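Merging duplicate detention reports without losing the original statements

Community Help > Human Rights Documentation > Records and Databases
Posted Jun 10, 2025 by Najwa Salameh

I keep the detention log for a small monitoring group in Cosano. After the marches in the spring, people were picked up over a period of 16 days, most of them women who had spoken or carried banners. Reports reached us by phone, by a web form, through relatives, and through two lawyers. Everything was entered as it arrived, one row per report, because there was no time to check for earlier entries.

The log now has 1405 rows. My best estimate after a first pass is 368 separate people. I arrived at that by sorting on family name and reading down, so it will be off. The same person can appear under a father's name, a married name, a nickname, or only as "the teacher from Piras." Transliteration makes it worse. One woman is in there under five spellings.

We use Trutadel, self-hosted version, with the default person form. The form has 21 fields and no separate table for events. There is a Merge button. When I tried it on two test rows it kept the values from the row I had opened first and dropped the others, including the free text statement. There was no warning. I restored from the nightly backup.

What I need to end up with:

A list of people, each one once, that we can give to lawyers and to the families' group.
A list of arrests, since some people were arrested, released and arrested again.
Every original report kept as it was received, with its date and the way it came in.

A related problem is status. The form has one status field with "detained," "released" and "missing." For a number of people the police have told the family that they don't have them, but a neighbor saw them put into a marked vehicle. Volunteers have entered these as "missing," others as "detained." I would like one rule.

I can write formulas in a spreadsheet and follow instructions on a command line. I can't program. Two other people can help for a few hours a week. The lawyers would like a first list by July.

rowkeeper
Accepted by the poster

Stop using Merge. It's a contact list feature and it was not built for this.

The trouble comes from storing three kinds of thing in one table. Separate them first and then look for duplicates. The tables are:

Reports. One row for each statement received. Never edited after entry, never merged, never deleted. Fields: report ID, date received, channel, code for the source, full text as given, name as given, place as given, who entered it.

Persons. One row for each human being. Fields: person ID, preferred name in the original script, preferred name in Latin letters, other names, year of birth if known, home district, consent level.

Arrests. One row for each time a person was taken. Fields: arrest ID, person ID, date or date range, place, who carried it out according to the source, last known place of detention, release date.

Then a fourth table, Links, which says that report R supports person P and arrest A. It also has a column for how sure you are and a column for who decided. Links is where all the matching work is stored. If a match turns out to be wrong, you change one row in Links and no statement has been touched.

Your existing log becomes Reports almost without changes. Export it to CSV, make a copy, set the copy to read-only, and compute a checksum for it. Write the checksum down somewhere outside the machine. On a command line it's sha256sum followed by the file name. Then add an ID column and number the rows in the order they were received. Don't reuse IDs from the Trutadel export. They are row positions and they change when a row is deleted. I lost an afternoon to that on version 3. 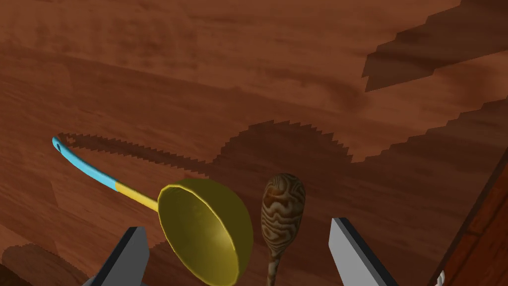
Ladle on a wooden tabletop, computer rendering.

For the matching, work in blocks. A block is a group of rows that share something rough and are worth comparing. Sorting on family name gives you one kind of block and misses everyone listed under a second family name. Make at least three passes with different keys:

Pass one: given name reduced to consonants, plus home district. Dropping vowels removes most of the transliteration differences. Also fold the usual pairs together before comparing (q and k, double letters to single, final h removed).

Pass two: date of arrest plus or minus one day, plus place of arrest. This finds people whose names were taken down badly. It also finds groups of people arrested together, so expect many rows that are not duplicates.

Pass three: phone number or name of the reporting relative. In my experience this one finds the most true matches for the least work. People call more than once.

For each candidate pair, record one of four results: same, probably same, can't tell, different. Record "different" too. Otherwise the next person will compare the same two rows again.

Set a written threshold for "same." Ours was agreement on given name (allowing for spelling) and on two of these: year of birth within one year, home district, a named relative, date of arrest within one day. Anything short of that is "probably same" at best. Sisters and cousins from one household will match on nearly everything except the given name, so the given name is required.

Have a second person review every "same" without seeing the first person's note. Where the two disagree, the result is "can't tell" until you have spoken to a source. With two helpers you may not have time for the whole log. In that case do the double review for everyone whose name goes on the lawyers' list and leave the rest marked as single review.

On counting: publish the number of persons with at least one "same" or single undisputed report, and separately the number of reports that could not be assigned. Don't add the two. If asked for a total, give a minimum.

Import back into Trutadel only if you need its permissions. The related records option is under Administration, Structures, and it's off by default. If you turn it on, create Persons first, then Arrests, then Reports, then Links. The importer rejects a row that refers to an ID it hasn't seen yet, and it reports the error with the wrong line number (it doesn't count the header).

marginal_note

Agree with the structure above. On the status question:

Use two fields and drop the single one. The first is what the sources say happened: taken, not taken, unknown. The second is what the authorities say: acknowledged, denied, no answer, not asked. Each needs a date, because both change.

A person who was seen being put into a marked vehicle and whose detention is denied is then "taken / denied." Don't enter that as missing. In law, the combination of a deprivation of liberty by state agents, or by people acting with state support, and a refusal to acknowledge it or to disclose where the person is held, is what makes an enforced disappearance. The lawyers will want to find those cases first, and they can't if they are mixed in with people who simply have not been in touch.

"Not asked" matters more than it looks. Families often haven't gone to the station, for good reasons. If that gets stored as "no answer," the record says something untrue about the police, and one such entry can be used against the whole list.

Keep the history. Put status in its own table with person ID, date, value and source, and add a row when something changes. The current status is the latest row. Overwriting a status is how you lose the days during which the detention was denied, and those days are part of the case.

For consent, use levels and not yes or no. We have four: internal only, lawyers, lawyers and families' group, public. Default for anything without a recorded answer is internal only. The web form probably didn't ask, so most of your rows will start there. Your July list for the lawyers therefore depends on calling people back, and I would start calling before the matching is finished.

tallow

we had the same thing and just used conditional formatting to highlight duplicates in the name column, then deleted by hand. took a weekend. good enough if you only need a rough number

also if you are hosting on Pureo check where the nightly backup goes, on the cheap plan it's the same disk as the live data

rowkeeper, replying to tallow

Please don't delete rows. Two women with the same name in one district is common, and highlighting on exact text won't catch the five spellings in any case.

The point on backups is worth checking. Keep one encrypted copy offline with a person who isn't on the public contact page.

Najwa Salameh, replying to rowkeeper

Exported, copied and checksummed. Pass three on the relatives' phone numbers has already grouped more than 200 rows. The related records option was where you said it was.

One remaining point. Some early rows were typed by a colleague from memory after a call and have no original text. I've put them in Reports with the channel set to "recalled" and will not let them support a "same" by themselves.

rowkeeper, replying to Najwa Salameh

Good. Add the date they were typed as well as the date of the call, and leave the second one blank where your colleague isn't sure.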